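Jilever publishes findings on dropped-tip fault and pauses unattended running

Software update 19 released to all sites; customers asked to stay beside the arm until it is installed

September 25, 2019

Jilever, which makes software for laboratory robot arms, has today published its full report into a fault that caused an arm to carry on working with great confidence after it had let go of the thing it was working with.

The fault affects the company's tip-handling package, Skeven, when used with a multi-fingered gripper to move pipette tips from one box to another. No one has been hurt. A number of pipette tips have been trodden on.

In the affected versions, the arm would pick a tip out of the first box, lose it somewhere on the way across, arrive at the second box, lower its empty fingers over an empty hole, open them, and record the transfer as complete. It would then go back for the next one. The log from the run that brought the matter to light lists 526 successful transfers. The second box, when staff at the Lukumay test laboratory looked inside it in the morning, did not support this account.

"The log was lovely," said Natália Matos, head of product safety at Jilever. "Every line was green. I have rarely seen a machine so pleased with itself. The tips were on the table, on the floor, and in one case inside a colleague's shoe, which he had left under the bench for reasons we decided were outside the scope of the report."

What went wrong

Skeven judges whether the gripper is holding something by how far the fingers have closed. If they stop before they meet, there must be something between them. This works well for bottles, tubes and most other objects with a bit of body to them. A pipette tip is thin, light and slippery, and the difference between fingers closed on a tip and fingers closed on nothing is very small.

To deal with this, the software takes a reading of the empty, closed gripper at start-up and compares later readings against it. In March, a change intended to make start-up faster moved that reading to a point before the finger joints had finished settling. It saved 2 seconds. It also meant that the arm's idea of "empty" was slightly too wide or slightly too narrow, depending on the day, and on the wrong sort of day an empty grip looked just like a full one.

The change was reviewed and passed. The test used for the review checked that the arm reported holding a tip when it was holding a tip. It did not check what the arm reported when it wasn't. Jilever accepts that this was the more interesting question.

A second fault made the first one worse. When a tip is gripped off-centre it tends to swing to an angle, and its narrow end can catch the rim of the rack on the way down. The arm is meant to stop when it feels that push. The stopping threshold had been raised some time ago to cure a run of false alarms, which it did, along with most of the true ones. Tips that caught the rim were either bent or pinged out sideways. The fingers stayed as they were, the reading stayed as it was, and the log gained another green line.

Why it matters

A dropped tip costs very little. A missing tip in a box that is believed to be full is a different matter, as the next person or machine to use that box may draw up a sample with nothing on the end of the pipette, or may not draw it up at all. None of the boxes filled during the affected runs at Lukumay had been passed on for real work. Customers who have run Skeven unattended are asked to check any boxes filled by the arm and to refill by hand where there is doubt.

There is also the plain matter of safety. An arm that cannot tell when it has hit the edge of a box is an arm that may be slow to notice other things. The raised threshold did not affect the separate protective stop, which is built into the arm and which Skeven cannot alter. Jilever has nonetheless asked that nobody reach into the work area during a run, including to rescue a tip that has rolled somewhere awkward. This was already in the manual. It has been moved to the first page and made larger.

What has been done

Update 19 puts the empty-grip reading back where it was and repeats it before every pick. It restores the earlier stopping threshold. It also adds a check after each release, in which the arm lifts clear and closes its fingers again to see whether it has really let go. Runs will take longer. Jilever regrets this less than it might once have done.

The repaired software was tried over 700 transfers at Lukumay, with tips removed by hand at intervals to see whether the arm would own up. It did so each time. Trials with angled grips are continuing, and unattended running will remain switched off until those are finished and the results have been published.

"We have had customers ask why we are printing the embarrassing parts," said Samer Issa, managing director of Jilever. "I did suggest a shorter version. Natália sent it back with one comment, and the comment was the longer version."

Customers using the Cedell tray loader are not affected, as it does not rely on finger position. Customers using Skeven for bottles and tubes should install the update anyway.

What customers should do now

Install update 19 from the usual support page. Restart the arm fully; putting it to sleep and waking it up is not enough, as the old reading is kept. Run the empty-grip test from the service menu with nothing in the fingers. If the arm reports that it is holding something, stop and call the support desk. Please do not try to persuade it otherwise by changing the settings.

Sites that cannot update straight away may carry on using Skeven with a trained person present, at reduced speed, and with the contents of each box checked by eye at the end of the run.

The full report, including the logs and the original review notes, is available free of charge on request from the Jilever press office. The shoe is not mentioned in it.

ENDS
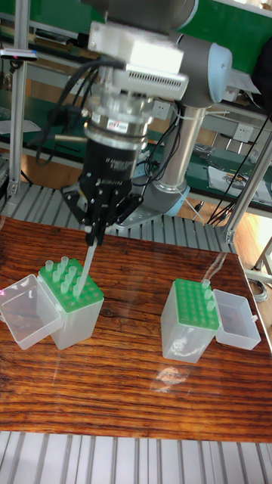 A pipette tip held at an angle in the gripper's fingers above the green rack of a tip box.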